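Let the Library Keep Its Waiting List

Calanley has a tool library. It sits behind the old feed store, it is open three afternoons a week and one morning, and for the price of a yearly membership you can borrow a tile saw, a canning kettle, a post-hole digger or a carpet cleaner. I have been a member for six years. I think it is the most useful thing the town pays for, and I think the plan now in front of the town council would make it worse.

The plan is simple enough. The town would double the library's grant, and in return the library would get rid of its waiting lists. If a member asks for something and it is out, the library would have to supply one within two days, either by buying a second or by renting one from Sallitora, the equipment yard on the county road. The people behind this plan mean well. They have looked at the numbers and seen that 44 people were waiting for something in May, and they take that as 44 people who were let down.

I was one of the 44. I was waiting for the pressure washer. I would like to explain why I did not feel let down.

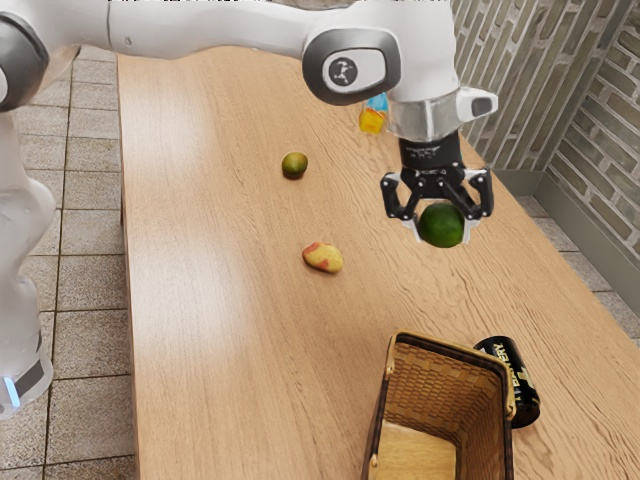 When I joined, I had just bought a house with a deck in poor condition, and I assumed I would need to own a sander. I had priced them. A neighbor told me to try the tool library first, and I did so mostly to be polite. The sander was out and there were three people ahead of me. I waited 13 days. In that time I talked to the woman who was second in line, who had done her own deck the year before, and she told me that half my boards were not worth sanding. She was right. I pulled them up and replaced them, and then sanded what was left, which took one afternoon.

If the sander had been on the shelf, I would have spent a weekend sanding boards that were soft underneath. I don't claim that every wait works out like this. Most of them are just waits. But the list is where members find out about each other. It is posted on a clipboard by the door, first names and phone numbers for those who agree to it, and people call one another. They trade places. They find out that two of them live on the same street and take the tool for one long weekend between them.

The council's report treats all of that as a cost. It has a column for days waited and no column for anything that happened during them.

There is also the matter of storage. The building is small. Diễm Ngô, who has run the desk since the place opened, told the council that the library holds 600 items and has room for 700 if the hallway is kept clear. One hundred more items sounds like plenty until you look at what people wait for. They wait for large things: the pressure washer, the tiller, the big ladder, the apple press. A second tiller takes up the space of a whole shelf of hand tools. To guarantee that nobody waits in April, we would have to house a machine that nobody touches from November to March, and to make room for it we would have to give up things that go out every week of the year.

The small things are the heart of the collection, in my opinion, and they get left out of the argument. When people picture a tool library they picture motors. I looked through my own borrowing record before writing this, and most of it is modest: a staple puller, a set of cookie cutters, a pipe wrench, a folding table, a large punch bowl, a sewing machine foot, baskets.
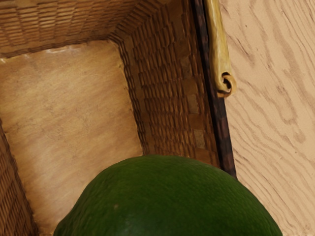 Baskets deserve a word, since one member of the council used them as an example of clutter. The library has a shelf of them, given by people who were moving or cleaning out a parent's house, and they go out all summer for picnics, weddings and garden stands. They are the ordinary kind, with woven sides in a couple of shades of brown and sometimes a flat panel for a floor, a bit blotchy, with a pale scuff near one edge where the surface has worn. You could buy one new without much trouble. What you could not easily do is buy nine of them for one afternoon and then have somewhere to put them. My sister used nine for her daughter's graduation party and brought them back the next morning. I can't think of a better use of a shelf, and I would not trade it for half a tiller.

The other half of the plan is the rental arrangement, and it worries me more than the storage. Sallitora is a decent business. I have rented from them and would again. But a rental yard and a library are different in how they treat the borrower. At the yard you sign a damage waiver, you pay a deposit, and nobody asks what you are going to do with the machine. At the library Diễm asks. She asks what the job is, and fairly often she hands over something other than what the person came in for. I once asked for a demolition hammer to take out a small brick planter. She gave me a cold chisel and a hand sledge, and I was finished before dinner.

Under the new plan she would be measured on how many requests were filled in two days. A request for a demolition hammer would be filled with a demolition hammer. I don't blame anyone for working to the number they are judged by, and I would not blame her. I would rather not set the number.

I should be fair to the other side. There are people for whom a wait is a real problem. A man on my street had water in his basement and the pump was out. The library called the borrower, who drove it over that night, but it might have gone the other way. A contractor starting out on his own can't tell a customer to hold on for two weeks. Somebody who works two jobs may have only one free day in the month, and if the tool is out that day the job does not get done. The report includes letters from people in that position and I read all of them.

My answer is that these are different problems and should be handled as such. Pumps, fans, heaters and a generator should be kept in doubles or triples, and should be lent on the understanding that they come back on one phone call. That would cost a small part of the new money. The contractor, I think, is better served by Sallitora, and a discount card would do him more good than a guarantee. For the person with one free day, the library could take bookings by date, as Asine already does. Asine is a smaller town than ours and its tool library is in a former laundromat. They let you reserve a date two months out, and they hold it. They still have waiting lists and I have not heard anyone there complain about them.

Some of the new money could also go to repairs. A fair share of the waiting is caused by things that are broken. The tiller was out of service for most of one spring over a belt. The carpet cleaner has been fixed so many times with the wrong hose that it has become the wrong machine. A paid repair person for one day a week would shorten the lists more than a second set of everything, and would cost less every year after the first. The council's report mentions repairs once, in a footnote.

I would also ask the council to think about what we are teaching by making this promise. Those of us who grew up with a garage full of tools tend to forget how odd that is. My father owned a Ki brand hedge trimmer that he used twice a year for as long as I can remember, and so did the man next door, and so did the man across the road. There were probably more hedge trimmers on our block than hedges. All of them could have shared one. The only thing in the way was that each wanted to be sure of having it on the day he felt like trimming. A tool library asks its members to give up that certainty, and in exchange they get the use of far more than they could ever own. That is the bargain. If the town steps in and restores the certainty, then the bargain is gone and we are running a free store.

A free store has to keep growing. Each time the guarantee is met, people will ask for more, which is natural, and each addition will need to be stored, insured and maintained. In five years someone will stand up at a budget meeting and ask why a town of our size owns four pressure washers, and it will be a reasonable question. I have seen good public services close that way, after being made too large to defend.

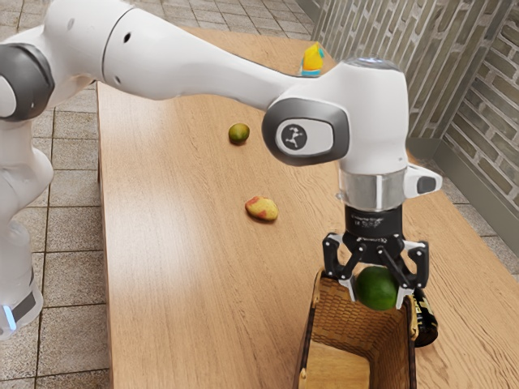
What I would ask for instead

Keep the grant increase, or most of it. Drop the two-day rule. Buy duplicates of the things people need in an emergency and of nothing else. Pay someone to fix what we have. Start date bookings by next spring and borrow Asine's form, which is one page long and works. Leave the clipboard by the door.

The council will take comments until the end of the month, in writing or at the front counter of the town hall. I have sent mine. I am still on the list for the pressure washer, and there is one person ahead of me, who says she will drop it off at my house when she is finished with her driveway.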